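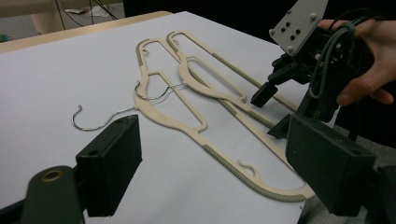
Sosa Non-Slip Clothes Hanger, Cream with Gray-Green Grips

Product group: Garment Care and Storage
Supplied by: Tikard Household Equipment
Sold in: packs of 2, or cartons of 80

Overview

The Sosa hanger is a general-purpose plastic hanger for shirts, blouses, dresses, knitwear, light jackets and folded trousers. It has a cream plastic body, a silver-colored wire hook and gray-green grip strips along the shoulders and the bottom bar. Tikard supplies it to private households and to residence halls, guest houses, theaters and clothing rooms that need one pattern of hanger throughout.

The current pattern replaces the earlier Sosa hanger, which had grips on the shoulders only. Customers who hold stock of the earlier pattern may use both on the same rail. The overall width is unchanged.

Body and shoulders

The body is a wide triangle with rounded shoulders. The rounding is intended to reduce the points that narrow hangers leave at the top of a sleeve, particularly in knitted garments. A coat or a heavy wet garment should not be placed on this model. For those items, please refer to the Luvex Coat Hanger, which has a broader shoulder and a fixed bar.

Grip strips

Each shoulder carries a gray-green strip on its outer edge, where the fabric rests. A ribbed section gives additional hold for wide necklines and smooth materials such as satin and lining fabric. A further strip on the straight bottom bar holds folded trousers, scarves and table linen in place.

The strips are fixed to the body and are not intended to be removed. They may feel slightly tacky when new. Wiping them with a damp cloth before first use is sufficient. Please do not apply talcum powder, furniture polish or silicone spray to the strips, as these will reduce the grip permanently.

Inner bar and strap hooks

A slender inner bar runs parallel to the bottom bar. It may be used for a tie, a belt or a light scarf that belongs with the garment above it. It is not designed to carry trousers.

A small curled strap hook is provided on the inner side of each shoulder. The hooks accept the hanging loops sewn into skirts and dresses, and narrow shoulder straps. Loops should be placed over both hooks before the hanger is lifted. A garment hung from a single hook will pull to one side and may stretch at the seam.

Hook

The silver wire hook ends in a rounded tip, which is kinder to rails and to neighboring garments than a cut end. The hook should not be bent to fit a thicker rail. Where a rail is too large for the hook to seat fully, Tikard can advise on a replacement rail from the Cundelance range.

Recommended use

Shirts and blouses: fasten the top button and one further button, and settle the shoulder seams on the grip strips.

Knitwear: fold the garment lengthwise, lay it over the hanger at the underarm, and bring the sleeves and the body down over opposite shoulders. Heavy knitwear is better stored flat.

Trousers: fold along the crease and pass the legs through the opening, over the bottom bar. The fold should rest on the grip strip at the middle of the bar. One pair per hanger is recommended.

Dresses with narrow straps: use the strap hooks.

Skirts: use the sewn loops and the strap hooks. Skirts without loops should be folded over the bottom bar or placed on a clip hanger, which is sold separately.

The grips are designed to keep garments from sliding, and clothing should therefore be lifted off the hanger and not pulled sideways. Pulling a garment across the strip can stretch a neckline and, over time, loosen the strip itself.

Cleaning and care

Wipe the body with a soft cloth and mild soap. Rinse with a second damp cloth and allow the hanger to dry fully before returning it to the closet. Lint collects between the ridges of the ribbed sections and can be removed with a soft nail brush. Bleach, solvents and abrasive pads must not be used.

The hanger is not suitable for dishwashers, tumble dryers or steam cabinets. It may be used in the same room as a garment steamer, but the garment should be steamed on a separate stand. Direct heat will soften the body and may cause the shoulders to lose their shape.

Storage of unused hangers

Unused hangers should be laid flat in pairs or kept on a spare rail with all hooks facing the same way. Stacks should be kept low. The hooks catch easily on the inner bars of other hangers, and forcing them apart is the most common cause of damaged strap hooks reported to our service desk. Where two hangers have become caught, place them on a table and turn one of them until its hook comes free.

Please keep the hangers away from radiators and sunny windowsills. Cream plastic will yellow with long exposure to strong light. This does not affect the strength of the hanger and is not treated as a fault.

Fitting out a shared clothing room

Institutions frequently ask how many hangers to order. Tikard recommends counting the garments that will be on the rail at the busiest time of year and adding a small reserve for returns and new arrivals. A residence hall that expects winter clothing to arrive in August should base its order on that month.

Hangers should be spaced so that each garment can be drawn forward without moving its neighbors. A crowded rail creases clothing at the shoulder and places unnecessary strain on the hooks. For mixed wardrobes, we suggest grouping garments by length, with the longest at one end of the rail - this leaves clear floor space at the other end for shoes or a low chest.

Size markers and name tags are available for the Sosa hanger. They slide over the neck and can be moved from one hanger to another. Adhesive labels should not be placed on the grip strips.

Ordering

Sosa hanger, pack of 2: order code 11
Sosa hanger, carton of 80: order code 134

Cartons are dispatched from the Tikard warehouse. Packs may be combined with other goods from the Garment Care and Storage group in a single delivery. Mixed cartons of Sosa and Luvex hangers are not available.

Orders confirmed by 2nd November will be filled from the present stock. Orders received after that date will be placed in the next production run, and customers will be informed of the delivery date in writing. The color may vary slightly between production runs. Customers who require an exact match throughout a building are advised to place one order for the full quantity.

Returns and replacement

Unused hangers may be returned in their original packaging. Hangers that arrive with a loose strip, a cracked body or a damaged strap hook will be replaced without charge. Please keep the item and the packaging until the service desk has replied, and state the order code and the quantity affected. Single strips and single hooks are not supplied as spare parts.

Damage caused by heat, bending of the hook, excess weight or unsuitable cleaning products is not covered.

Related products

Luvex Coat Hanger
Luvex Clip Hanger for skirts and trousers
Cundelance Closet Rail with end brackets
Sosa Size Markers and Name Tags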